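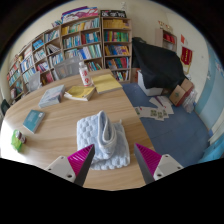

Aug 11, 2018

The owner of Prova, a small towel shop on the ground floor of the old Nazarenko building, has been folding cloth for a living for 15 years. She started in a hotel laundry, where the day began with bath sheets and ended with washcloths.

"You learn on the flat ones," she said. "Waffle and honeycomb weaves come later. They have air in them. You press one side down and the other side comes back up."

Her method for a hand towel takes 3 moves. She lays it out with the hanging loop away from her, brings the long sides in, and then folds toward the loop. The hem goes inside. She does not smooth the cloth with her palm between folds, and she tells new staff to stop doing it.

"People iron with their hands," she said. "With a puffy towel you flatten the middle and the edge creeps out. Then you have a crooked stack."

She works at a plain table and has never bought a folding board, although a supplier, Curkine, sends her a catalog every November. Books and drinks tend to collect on the table during the day. She pushes them to the back and carries on.

"I need the width of a towel and a bit more," she said. "The rest of the table can do what it likes."

The shop keeps its shelves low, with no more than 6 towels to a stack. Pale colors go by the window and get turned every few weeks so the folds don't fade into lines. On a busy morning she refolds over 20 towels that customers have opened up to feel. She doesn't mind that – a towel that stays folded is a towel no one has picked up.

Asked what she does at home, she laughed. Her own towels hang on hooks by their loops, unfolded, in the hallway of her apartment on Hirner Street. The kitchen ones go in a drawer.

"Rolled," she said. "It's a narrow drawer."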